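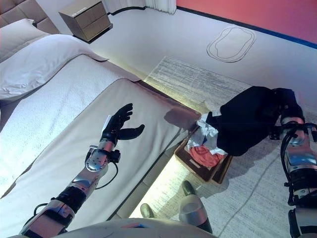
Speaker notes: small films and the people who find them

Start with the Ditinholm screening. 727 seats, two showings, the first in January. Ask who has seen the film. Wait for hands before going on.

Plot in one line: a girl leaves Plileck for her last year of school and moves in with an aunt she barely knows. Don't give away the ferry.

Main point — the script is ordinary and the acting carries it. The kitchen argument runs six minutes without a cut. Play the clip from the slammed door. Sound up.

Next slide, reviews. Critics called it slow. I agree about the middle third, where the subplot with the choir goes nowhere. Say so plainly.

Compare with Văn, same length, same kind of lead, much tighter editing. Văn has the better ending. Staltonano has the better soundtrack, but skip it if we're past 7:30.

Audience numbers: 2424 tickets over the whole run, most of them after the first two weeks. Word of mouth. No posters outside town and no trailer in the larger theaters.

Ask the room: what was the last film you saw because a friend told you to? Take a few answers, repeat each one into the mic.

Then the closing clip, the bus stop. Lights stay down until the credits start. Questions after that. The sign-up sheet for the next screening is by the door.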